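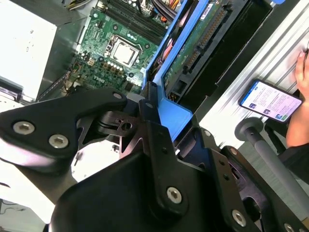 Callora Teardown Kit for Robotics Clubs

The Callora kit gives a school or college club what it needs to practice disassembly with a robot arm. The task is a used desktop computer. Students program the arm to take hold of parts and lift them out, and the kit supplies the fixtures, spare parts and lesson sheets.

We put it together with the after-school club at Grondale, where it has been the main project since September. It also matches the rules of the Pason Challenge, so a team can train and compete on the same setup.

What is in the kit

- 2 refurbished desktop towers, wiped and checked
- Clamp set to hold a tower on its side
- Spare drive caddies and expansion cards
- Hex key set and a bag of 200 assorted screws
- Student workbook and a coach's guide

The arm and gripper are sold separately. Any two-finger parallel gripper that opens wide enough for a drive caddy should do. Brands of tower vary with stock, and you can ask for a matched pair when you order.

Working with the caddy

Most teams begin with the drive caddy. The plastic frame gives the fingers something to close on, and students soon learn that the angle of approach matters more than grip force. Start with the fingers square to the tab, close slowly, and save the pose before trying a lift. The workbook has a page for logging each attempt – fill it in even when the grip slips.
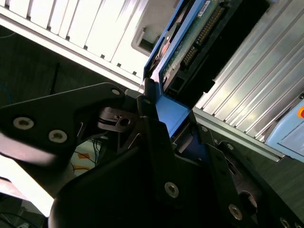 Power and safety

Towers must be unplugged before the arm is switched on. Keep hands clear while a program is running and have one student at the stop button. Power supplies should stay closed at all times.

Ordering

Part number 967. Schools and clubs can order through Mac Mathúna, who also stock the spare parts packs. Screws and caddies wear out first, so most clubs add a spares pack for the second term. Lead time is longer in September.

Comments

Do the spare caddies fit older towers? We have almost 2000 of them in district storage and would like to use our own.

Used this with a mixed group of beginners. Clamps are good. The workbook could use more on wrist angles – ours kept catching the edge of the case.

Is the coach's guide sold on its own?

Contact | Copyright Callora | Back to top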